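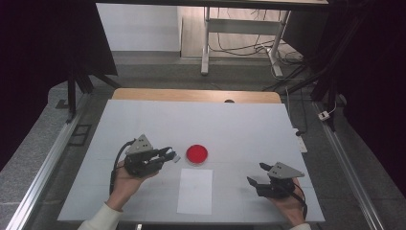
Red dish, white table.

So I've been trying to learn how to make my grandmother's quince jam, and I have opinions now. October is quince month at my house whether anybody likes it or not. My neighbor Consuelo Bañuelos has a tree that leans over the fence, and she lets me take whatever lands on my side (plus a few I may have helped along with a broom).

If you've never dealt with a quince, they're basically a pear that hates you. Fuzzy, lumpy, hard as a doorknob. You could break a toe with one! Raw they taste like chewing on a sweater. But cook them long enough and they go from pale yellow to this gorgeous deep pink, and the whole house smells like roses and honey, and you forgive them everything.

Grandma's recipe card is no help at all. It says "quinces, sugar, lemon, cook until ready." Ready for what, Grandma? I called my aunt and she said you just know. My first batch I did not just know. I made something you could patch a driveway with, and I lost a good wooden spoon to it.

Batch two was soup. Very tasty soup, and we ate it over ice cream for days, but soup.
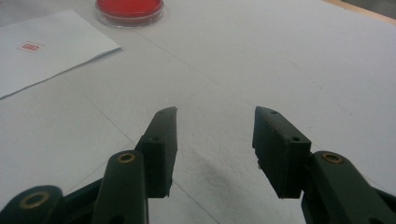
Then I got talking to Nurhan Demirtaş at the Friday market, the one in the lot behind the old Tosell shoe store, and she set me straight in the time it took to weigh my tomatoes. She grates hers. All these years I've been hacking away with a cleaver like I'm chopping firewood, and she just runs them down the big holes of a box grater, skin and all. She also ties the seeds and cores up in a scrap of cheesecloth and drops that in the pot, and it sets like a dream. I did 6 big quinces that way, 3 cups of sugar, the juice of one lemon, and enough water to cover. Lid on for the first hour, lid off after that, and keep stirring toward the end or the bottom will catch.

And oh my goodness, you guys. It set. It's pink! I stood in the kitchen at eleven at night eating it off the spoon in my socks.

My grandmother lived on Batista Street until she was 73 and always had a jar of this in the door of the fridge, next to the mustard. I had mine on toast this morning with too much butter and it's very nearly hers. Hers had something else in it, maybe a clove? Maybe a bit of cinnamon stick? If any of my cousins are reading this and know, please call me, I have a whole bowl of quinces left and I'm trying the clove tomorrow.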